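## 3.2. Recogida de demostraciones por teleoperación

El protocolo cabe en una hoja, y así se lo entregamos a los operadores. Wilmer Chávez y Sunita Bajpai manejaron los brazos a distancia, uno cada vez, con los mandos de Zinel que el laboratorio Grustley conserva con más cariño que documentación. Delali Asante llevaba el registro y tenía la ingrata tarea de decidir qué era una demostración y qué era un accidente con buen final.

Cada episodio empieza con los brazos en reposo y termina cuando el operador suelta el pedal. Entre un momento y otro se graba todo, dudas incluidas. En la primera versión del protocolo recortábamos las pausas de más de 2 segundos. Las políticas entrenadas con esos datos adquirieron una seguridad en sí mismas que sus resultados no justificaban, y desde entonces las pausas se quedan.

El corpus final contiene 3.855 episodios. La posición inicial de los objetos se modificaba a mano entre uno y otro, según la consigna "muévelo un poco", que cada operador interpretó conforme a su carácter. Los desplazamientos de Bajpai son milimétricos; los de Chávez obligaron a revisar los límites del espacio de trabajo (Fig. 2).

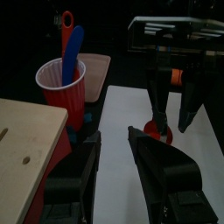
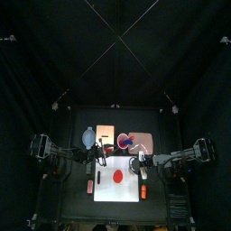

**Figura 2.** Espacio de trabajo bimanual: vista desde la muñeca de un brazo (arriba) y vista fija (abajo).

La sincronización entre cámaras y articulaciones se hizo por marca temporal en el propio ordenador de control. El desfase residual no afecta a los movimientos lentos, y los operadores, por suerte, eran lentos - al menos hasta la hora de comer. Los episodios en los que se perdió algún fotograma se descartaron enteros.

También probamos la enseñanza cinestésica, con el operador guiando el brazo directamente con las manos. Produce trayectorias más suaves, pero las manos del operador aparecen en casi todas las imágenes y el modelo las considera, con cierta lógica, parte imprescindible de la tarea. Ese subconjunto se usa solo en la ablación de la sección 5.

El etiquetado de éxito corrió a cargo de dos anotadores, Hemant Vishwakarma y la propia Asante, que trabajaron por separado. Los desacuerdos se concentran en los agarres dudosos: objeto levantado y soltado antes de tiempo, objeto empujado hasta su destino sin haber sido agarrado. Optamos por el criterio más severo. Chávez ha pedido que conste su disconformidad, y consta.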